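Si-woo Geum
Sep 1, 2021

1/ A thread on the room at Fliston, now that I've spent a whole summer in it and can no longer see it properly. Mostly floor. Some ceiling. Mute me accordingly.

2/ We got the keys in July. The listing said "characterful light industrial space with mezzanine". I have lived in enough rented flats to know that "characterful" means brick, and there is brick. Red, left-hand wall, very handsome. I put a shelving unit in front of it in the first week.

3/ In my defence the shelves had to go somewhere and it was the only wall without an opinion. Everything else in here is window, railing or pillar.

4/ The ceiling I will defend to anyone. White, ribbed, beams on show, like being inside a very clean whale. Then someone in a previous decade came along with a ladder and a box of fluorescent tubes and hung them at whatever angle the mood took him.

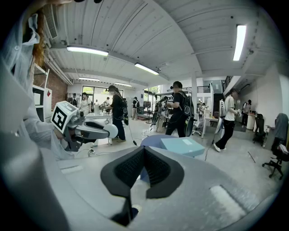 5/ The pillar. Square, white, load-bearing, in the middle of everything. For the first fortnight I made plans on squared paper in which it didn't exist. Ákos Kiss, who shares the room and the rent, finally drew it in with a marker pen and wrote PILLAR next to it.

6/ Greenery out of the back window, though. I take back a fair amount of what I've said about the place each time the sun's on those trees. I then look at the electricity bill and put it all back.

7/ The mezzanine has a dark metal railing and was going to be the reading corner. There was talk of an armchair. Readers, it is where the Rinaldi boxes live. Rinaldi are the shop we got the shelves from and they pack each shelf as though it were going by sea.

8/ Now the floor, which is what I came here to talk about. Pale grey, hard, shows every crumb. Anything you put down on it looks either placed or abandoned and there's no middle setting.

9/ Tape. I was against tape. I said we were adults and could remember where a stool goes. The stool went for a wander every day for a month. So there is now white tape, and the round blue seat sits between the strips, and I have been told off by Ákos for nudging it with my foot.

10/ (It's a dark blue, the seat. It was bought as "midnight" from a place called Grurnbridge for 34 quid. I have sat on it perhaps twice. It's a table. It was always going to be a table.)

11/ Things we have tried for the cables, in order: a cardboard tube, clips that fell off overnight, a rug (trip hazard with a pattern on it), and speaking firmly. A Himon cable box is next. It costs 16 pounds and I resent every one of them.

12/ Where we've ended up for now is the power strip on the floor over to one side, and the lead taking the scenic route to reach it.
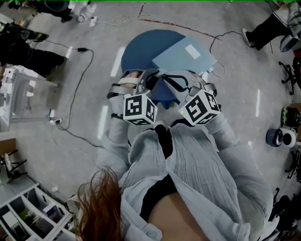

I know. I've been told to run it along the wall. The wall is a long way off, the sockets are in the places where sockets were useful to somebody else entirely, and a longer lead is just more lead to have views about.

13/ The flat blue thing has a rule of its own: it stays on top of the seat and nothing goes on top of it. Mugs, specifically. I made this rule and I have broken it 4 times that I'll admit to.

14/ Someone asked about the red line across the floor. I don't know. I step over it. Ákos walks on it like a gymnast when he's on the phone.

15/ Still to do: cable box, Rinaldi boxes to the tip, find out which switch does which tube. At present I flick all of them and hope. The air con has its own remote, which has its own hiding place, which changes.

16/ If anyone near Fliston wants a large quantity of cardboard, my messages are open. Collection only. Mind the pillar.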